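30 de março

Segunda semana com a célula nova na secção de triagem. Registo o que mudou enquanto ainda me lembro de como era antes, porque em setembro, quando fizerem o balanço, toda a gente vai dizer que foi simples.

O sistema da Dernia está instalado no fim da linha 2, no lugar onde ficava a bancada de inspeção. A bancada foi encostada à parede, com as gavetas viradas para o lado errado, e ninguém a quer ali. O turno da manhã passou de 5 postos manuais para três, mais um que no papel se chama «supervisão de exceções». Na prática, é a pessoa que espera que o braço pare e vai ver porquê. Fiz esse posto hoje, o turno inteiro.

Notas sobre o posto. O painel apresenta a paragem com um código e um nível de confiança, mas não diz qual foi a última preensão tentada. Para saber isso tenho de abrir o registo, filtrar por hora e descer até ao fim. São 20 segundos de cada vez, com a linha parada. Pedi à Surngate, que faz a integração, que pusesse essa informação no ecrã principal. Responderam que está previsto para a versão seguinte. Perguntei a data e não responderam.

O trabalho manual cansava os ombros e os pulsos. Este cansa de outra maneira: longos períodos sem nada para fazer, com a obrigação de não largar o ecrã. Ao fim de duas horas deixei passar um alarme de nível baixo que devia ter visto logo. Não houve consequências, mas ficou escrito no registo com o meu código de operador, coisa que antes não existia. Antes, um erro de triagem era da secção. Agora tem hora e autor. Falei disto na passagem de turno e a resposta foi que os dados servem para melhorar o processo – o que pode ser verdade e não altera nada do que eu disse.

Há também a questão da rotação. Na triagem manual trocávamos de posto à hora certa e toda a gente sabia fazer tudo. Para as exceções é preciso a formação da Dernia, e só parte da equipa a tem. Quem a fez fica preso ao ecrã, quem não a fez fica com as caixas pesadas. Propus que a formação fosse dada a todos antes do verão. Ficou em ata.

À tarde fui para a sala pequena, acompanhar as tarefas em simulação. O Kamath é o ambiente onde se preparam as tarefas antes de as passar para a linha, e o acordo é que alguém da operação assista e comente. Parece-me a parte mais sensata do projeto. As cenas não imitam o nosso armazém. São divisões de casa, móveis, objetos soltos, combinações que nunca vamos ter à frente. Segundo a documentação, a variedade obriga o controlador a não decorar posições. Aceito o argumento, embora preferisse ver lá pelo menos um dos nossos tabuleiros.

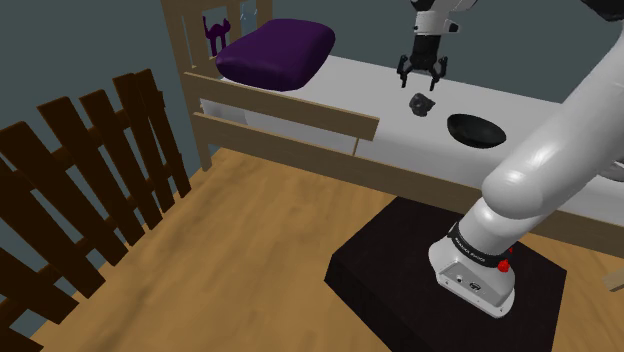 O que consigo avaliar é a aproximação. Um objeto pequeno e irregular pousado numa superfície que na realidade cederia é o caso que mais paragens nos dá, por causa dos sacos. Perguntei se o modelo de contacto trata o colchão como rígido. Trata. Então o valor de força que sai dali não serve para os sacos, e escrevi isso no formulário, com o pedido de um ensaio em superfície deformável. Outra nota: a abertura dos dedos devia ser um parâmetro da tarefa, visível para quem opera, e não um valor enterrado na configuração.

O plano fala em 1000 repetições simuladas por tarefa antes da validação na linha. Não tenho objeção ao número. Tenho objeção a que o critério de aceitação seja só a taxa de sucesso, sem contar quantas vezes uma pessoa teria de intervir – é essa a conta que define o meu turno.

O armazém de Lustbridge recebe a mesma célula depois de nós. Pediram as nossas notas de arranque e vou mandar estas, sem a parte da bancada.

Amanhã: confirmar o filtro do registo, levar a cadeira de volta para o posto de exceções, insistir com a Surngate sobre a data.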